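Choosing paint and counters for a small kitchen

By Siobhán Daly
August
Last updated: 7:40 pm

14 comments | 142 shares

I moved into the ground floor flat in Drellelton two winters ago and left the kitchen alone until this spring. It was livable. The sink drained, the stove worked, and the floor was ugly but flat. What I got tired of was the color. Every surface was the same beige, and on a gray morning you couldn't tell where the wall stopped and the cupboards started.

I had a small budget and no wish to move pipes. So the plan was to change the colors, change the counter if I could afford it, and keep everything else where it was. My cousin Treasa Mac Carthaigh did her own place the year before and lent me her folder of paint cards and supplier lists. I went through it at the table over a few evenings and crossed out anything with a waiting time longer than my patience.

Base cabinets first

I settled on the bottom cupboards before anything else. They take the kicks and the mop water, so I wanted a color that hides marks. White was out. I tried a dark green called Burum on the inside of one door and it looked nearly black in the evening. Teal was the next card in the folder. I painted a test board and leaned it against the cupboards for a week, and I still liked it at the end of the week, so I bought two tins.

The tins were enough. I sanded every door by hand, which took longer than the painting, and I would rent a sander if I did it again. Gráinne Sheehan from upstairs held the doors while I put the hinges back. We got one on upside down and left it until the next day.

Counter and wall

The counter was the expensive part. I got three quotes. The cheapest was from Ó Flaithearta, a family yard out past the bridge, and they let me walk around the back and look at the offcuts. A patterned stone hides crumbs and water spots much better than a plain one. I had read that and didn't believe it until I spilled coffee on a sample and had trouble finding the edge of the spill. Teal under marbled stone with a brown block wall behind was the mix I kept coming back to, and gray for the upper cabinet doors so the top half of the room stays quiet. 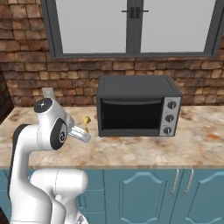 What I kept and what I got rid of

The big oven stayed. I thought about replacing it with a countertop one, but I roast a chicken most weeks and didn't want to find out halfway through that it wouldn't fit.

The old extractor fan went. It had stopped pulling any air and was only a light with a noise. The new one is a Letent, bought secondhand for 50, and it came with the screws in an envelope taped to the side.

I also gave away a lot of dishes. I had four salad bowls and I don't make much salad. Éabha Gallagher took the bowls and a fish kettle for her daughter's first apartment. The bread bin went too, and I do miss it.

Things still to do

The strip of wall beside the window needs a second coat. One drawer sticks in damp weather - I rubbed candle wax on the runners and it helped for a few days. I have 100 set aside for a better light over the sink, and I'm waiting until the evenings get darker to decide how bright it should be.

If anyone has used an oil on stone counters and has an opinion, leave it in the comments. The yard told me to seal mine once a year and Treasa says she has never sealed hers.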